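June
Lilian Rweyemamu and Uliana Polishchuk

3.2 Wiping of shared tabletops

The second part of the study looked at how large shared tables are kept clean in open offices. Such tables differ from personal desks in two ways that matter for wiping. They are used by many people in a day, and they are usually too deep for one person to reach across from a single standing position. At the Ronau site the main table has a white top, on which crumbs and pen marks show up easily. At Drotadby the tops are dark, and people there reported wiping them less often.

We collected 90 short written records of table cleaning from the two sites. Each record gave the time of day, the kind of cloth, whether a spray was used, and the order in which parts of the surface were wiped. Most records described a folded cloth at the start and a bunched one by the end. Only a few people wrote that they had refolded the cloth to reach a clean face. Figure 2 shows a blue cloth in its bunched state against a white top. The table also has a rounded opening cut into it, and openings of this type came up often in the records, as crumbs are easily pushed over the rim.
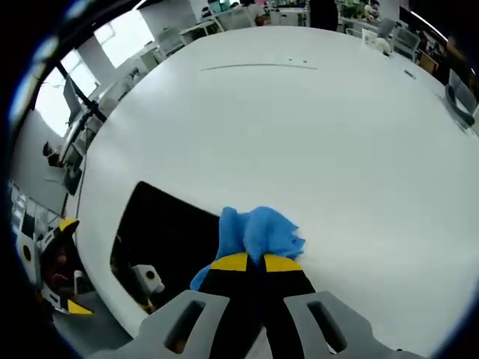
Figure 2. Crumpled blue cloth on a white tabletop.

Does a bunched cloth clean a table as well as a folded one?

On a light, dry mess it does nearly as well, but on spills it leaves more streaks, and the folded cloth covers the surface in fewer strokes.

The difference was clearest in the records from Ronau, where people who kept the cloth folded worked in long strokes along the table and finished at the near edge. People with a bunched cloth tended to wipe in small circles and go back over the same area. They also stayed close to the middle of the table – the curved edges were left for last or skipped.

Openings in the surface were handled in different ways. Some people wiped away from the rim and collected the crumbs at the table edge. Others wiped straight across and left whatever fell in. Kirui (personal communication) notes the same split in her own building, and suggests a dry brush for the recess before any damp wiping of the top. We did not test this. Cloth size was recorded at Drotadby only and is treated in Section 3.3, together with washing intervals.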